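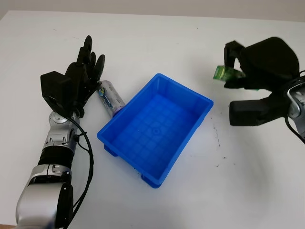
Kurcombe 双臂工作台套件试用:适合做轻小件,调试时间要算进去

发布日期:20/11/2022
分类:设备评测 / 协作与操作类

Kurcombe 这套双臂工作台从开箱到写这篇文章,一共用了16天。套件按整套出售,也可以通过 Honton 按月租用。我们走的是租用,设备由对方送到,安装自己完成。文章里涉及的软件版本是到货时预装的版本,期间没有升级过。

先说结论:机械部分做得扎实,软件够用但文档偏乱,末端的线缆管理需要自己花心思。如果手上的任务是轻小件的抓取、摆放和装盒,可以考虑;如果要连续跑产线节拍,不建议买这一套。

一、到货与安装

整套分几箱发来,主臂、手部、控制箱和配件分开装。泡沫内衬开得很准,取件不费劲。随箱的纸质说明书只讲机械安装和安全事项,软件部分要到 Buckley 控制台里看电子版,共277页,没有索引,搜索功能对中文支持一般,搜“零位”搜不到,搜英文才能找到对应章节。

安装主臂需要两个人。底座的螺孔公差合适,没有出现要硬拧的情况。控制箱开机后会自动查找关节,第一次查找有一个关节没有应答,重新插拔接头后正常,之后没有再出现。

桌面要自己准备。我们用的是白色台面,后面是浅灰色的墙。浅色台面对视觉识别有好处,深色的机械部分和物件轮廓都比较容易分出来,缺点是脏得快,污点也会进到画面里。识别参数设得太敏感时,小黑点会被当成物体边缘,把最小面积阈值调高就可以了。

二、手臂和手部

主臂外壳是银色的,腕部以下有一段黑色波纹护套。护套弯折时没有明显的卡顿,手动拖动的阻力也比较均匀。腕部附近的螺钉都露在外面,拆装方便,但容易积灰,擦拭的时候要注意。

手部是 Emer 系列,黑色,拇指模块体积很大,呈方块状。这个尺寸在窄口容器里操作会吃亏:手指能伸进去,拇指模块会先碰到容器边缘。浅口的托盘没有这个问题。选购时建议先量一下自己的容器开口,再决定用哪种末端。

指尖部位要看耐磨程度。连杆式夹爪的指尖带有细纹胶垫,抓光滑的塑料件时摩擦力够用,抓硬纸盒时力度要调低,默认值会在盒面上留下压痕。胶垫属于耗材,更换时只需要十字螺丝刀。 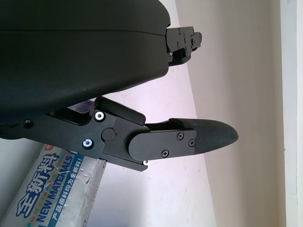 腕部视角:夹爪的连杆、指尖固定片和带细纹的胶垫,左下方为印有“全新料”字样的白色纸箱。

腕部相机的安装位置偏近,手指和外壳会占掉画面里不小的一块。做近距离对位时影响不大,指尖和目标的相对位置看得清楚。用它来找物件就比较勉强,还是要靠头部相机先给出大致位置,腕部相机只管最后一段。Buckley 控制台可以设置遮罩,把固定出现的机械部分排除掉,设置一次之后可以保存成模板。

三、测试任务

测试分为单手和双手两类。物件选的是日常能买到的小包装,包括牙膏盒、塑料小件等,容器是一只蓝色塑料托盘,底面有浅格纹。托盘在桌上故意斜着放,没有和桌边对齐,主要是想看看路径规划对角度变化的适应情况。

单手任务比较顺利。牙膏盒平放时,从上方夹两侧长边即可,难点在放下的动作。托盘底部有格纹,盒子一端先着底时会产生轻微的弹动,放置高度设得低一点、松手速度设得慢一点就能改善。
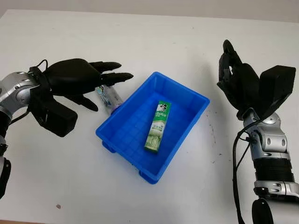 双手任务的麻烦主要在等待逻辑。Buckley 控制台默认两只手各走各的程序,中间靠信号点同步。左手拿着东西的时候,右手停在哪里、停多久,都需要写清楚,漏掉一个信号点就会出现两边一起等待的情况。控制台不会报错,只显示“运行中”,我们第一次遇到时找了很久才查出原因。希望后续版本能加一个超时提醒。

细长的物件比盒子难。夹持角度稍有偏差,物件就会在手指之间转动,下放时的朝向和计划不一致。可以用的办法有两个:一是夹持点尽量靠近中段,二是在放置前加一步姿态确认。第二个办法比较稳,但每次动作会多出一段停顿。

反光的包装也需要单独处理。银白色表面在顶灯下会出现亮带,识别框会偏到亮带上去。我们没有换灯,只调低了曝光,识别框就稳定了。

四、数据记录

套件自带记录功能,关节角度、手部状态和相机画面可以同步保存。试用期间累计保存了2,701条记录,没有发现丢失。导出时建议分批,一次选中100条以内比较稳妥,超过之后控制台界面会长时间没有反应,后台其实还在导出。

文件命名是自动生成的,不能批量改名。想按物件或任务归类,只能在记录时先填标签。标签栏位置很不明显,在右上角的下拉菜单里,很容易忘记填。我们前期的记录都没有标签,后来花了不少时间手工整理。

五、线缆

这是整套设备里最想提意见的地方。腕部出线是黑色细线,从侧面绕出来,沿着手臂内侧往下走,出厂时用扎带简单固定。手臂抬高时没有问题,放低并向外转动时,线会垂到桌面,有机会扫到小物件。

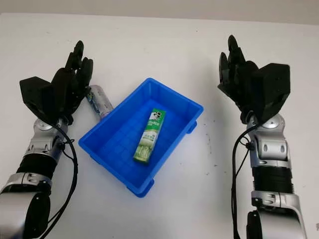

我们的处理办法是把预留的线圈收小一些,在护套下方多加一个固定点。收得太紧也不行,腕部转到极限位置时会拉扯接头。建议先让手臂把全部工作范围走一遍,确认余量以后再扎紧。Kurcombe 的配件目录里有专用线槽,需要另外购买,这类配件放进标准套件里会更合适。

另外要提醒的是,两侧手臂的待机姿态最好设成手指朝前、手掌抬高。出厂待机位偏低,人工摆放物件时手要从手臂下面绕过去,不方便,也不符合一般的安全习惯。

六、噪音与维护

运行时的声音主要来自手部,手指快速开合时有细碎的电机声,主臂本身比较安静。放在普通办公室里可以接受,旁边有人开会就会觉得吵。

日常维护不复杂。每天开工前检查指尖胶垫、腕部螺钉和线缆固定点,每周做一次零位校准。校准流程由控制台引导,照着做即可。中途断电后必须重新校准,这一点在电子文档里写得很靠后,容易看漏。

七、售后与租用

Honton 的响应速度正常,提交问题后当天能收到答复,但涉及软件的问题会转给 Kurcombe,来回要多等一段时间。租用合同里,手部属于单独计价的部件,指尖胶垫不在保修范围内,签字前要看清楚附件清单。租期可以续,对方说明年3月会调整一次租用方案,具体内容还没有公布。

八、适合谁

有一定编程基础、任务以轻小件为主、能接受前期调试的实验室和小型工作室,可以租来试一段时间。完全没有接触过机械臂的用户,建议先让对方安排一次现场培训,单靠电子文档入门会比较吃力。

优点:装配精度好,手部动作平顺,记录功能稳定,耗材更换简单。
缺点:文档没有索引,同步等待没有提醒,拇指模块偏大,出厂走线需要重新整理。

我们打算先续租,线槽到货装好以后,再测一轮双手递接。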